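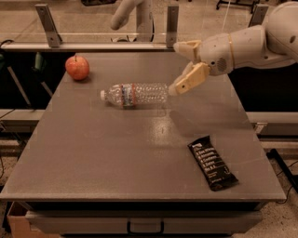 Unit 6: Grasp faults on light and transparent objects
Course notes, Robot Handling Lab. Prepared by Justinas Laur, revised by Rūta Sepp in August.

6.1 Background
The fault treated in this unit came from the Clandside sorting cell. The task was to pick mixed household items from a flat table and place them in a bin. Over 218 pick attempts on empty plastic bottles, the controller logged 70 as successful that were later found to be failures. The arm had carried out the full transfer with nothing in the fingers.

No alarm was raised. The operator noticed only when the bin count and the log disagreed at the end of the shift.

6.2 Sequence of the fault
The depth camera returns few valid points on clear plastic. Most of the points it does return belong to the label, the cap, or the table seen through the wall of the bottle. The pose estimator (Vomum, default settings) fitted a cylinder to these points and placed its axis too low and too far toward the base.

The fingers then closed on the last part of the body. Two outcomes were recorded:

(a) The bottle was squeezed out along its axis and rolled.
(b) The wall buckled, the grip held for a moment, and the bottle dropped during the lift.

In both cases the grasp check passed. The check read motor current at the moment of closing and compared it with a fixed threshold. A brief contact was enough to exceed it, and the value was not read again.

6.3 Why the check was wrong
The threshold had been set using solid fruit and wrapped bars. These objects keep their width under load, so the current rises and stays up. A thin-walled bottle gives a short peak followed by a decay. Reading only the peak removes the difference between a held object and a lost one.

Finger opening was available on the same bus and was not used. At full closure it reads 2 mm or less, a clear sign of an empty grip.

6.4 Correction
Read current and finger opening together, 10 times during the lift. If the opening falls to the empty value at any sample, stop the arm, open the fingers, and return to the viewing pose. Do not retry from the old pose estimate. The bottle may have moved.

6.5 Safety note
A dropped bottle can roll off the table and come to rest near the base of the arm. Kristiansen's lab rules apply: press the stop and wait for the brake indicator before reaching in. A paused program is not a stop.

Exercises
1. Sketch current against time for outcomes (a) and (b). Mark where the original check was made.
2. Propose a grasp point for a bottle lying on its side and state what sensor data it depends on.
3. Read Vallier, chapter 4, and explain why lowering the threshold would not have helped.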